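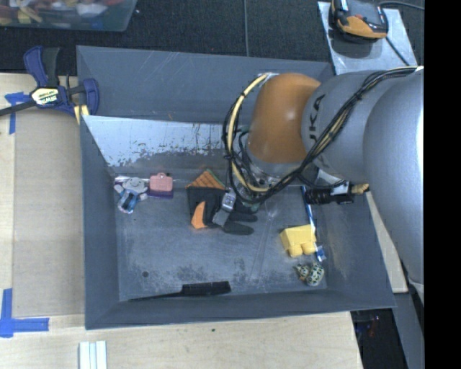
According to Nicanor Cortés, the last bus from Campbell pulled out at 6:10 p.m. all through the spring, and he missed it four times in one month. He told the transit meeting that he walked home along the county road each time, a little over three miles, with no shoulder on the stretch past the creek. The room was full by then and several people said they had done the same walk.

August
By Evaristo Becerra

The evening bus is coming back. Starting with the new timetable, Route 7 will run until 9:40 p.m. between Campbell and the Wokent depot, with three added departures after the one that is now the last. The town and the county agreed to split the cost for one year and look at it again next summer.

The late runs were dropped two years ago when the driver shortage was at its worst. At that point the county had open shifts it could not fill, and the evening trips had the fewest riders, so they went first. Two of those driver jobs have now been filled and a third person is in training.

A petition asking for the service went around in the spring and picked up 348 signatures, most of them from people who work second shift or take night classes. Ridership on the route as a whole was 3,420 trips in June, up from 2,670 the June before. The county planner said that increase did more to move the discussion along than anything else, although the petition helped show what hours people wanted.

The new departures from Campbell are 7:15, 8:25 and 9:40 p.m. Going the other way, buses leave the Wokent depot at 6:40, 7:50 and 9:05. The 9:40 is a short run. It will skip the loop through the Grutatov Street apartments and stop at the corner of Grutatov and Mill instead. Residents there asked for the full loop, but the driver has to be back at the garage by 10:15 and the loop adds nine minutes.

Fares stay the same. The monthly pass is good on the late buses. Transfers are valid for two hours, so someone getting off the crosstown line at 7:30 can still use one on the 8:25.

Two stops will move. The one in front of the old hardware store goes across the street to the pharmacy side, where there is a streetlight. The stop at the creek bridge is being taken out altogether – the county considers it unsafe after dark – and riders should use the one at the church, a quarter mile east.

There was also some talk about shelters. The board has money for one this year and has not picked a spot. The church stop and the library stop are the two being considered. The library has more riders, but it also has an overhang people can stand under when it rains. Anyone with an opinion can leave a note at the town office before the end of the month.

Printed timetables will be on the buses and at the library desk. The old blue ones are out of date and should be thrown away.

Comments

dalem
Does the 9:40 run on Saturdays? The sheet at the library doesn't say.

E. Becerra
Weekdays only for now. Saturday still ends at 6:10.

Route7rider
Glad about the pharmacy stop. I have been standing in the dark at the hardware store since the lights there went out.

pk
Nine minutes for the loop seems long at that time of night. There is no traffic. Could someone time it again?

Contact the newsletter at the town office | Copyright Zelent Neighborhood Newsletter | Back to top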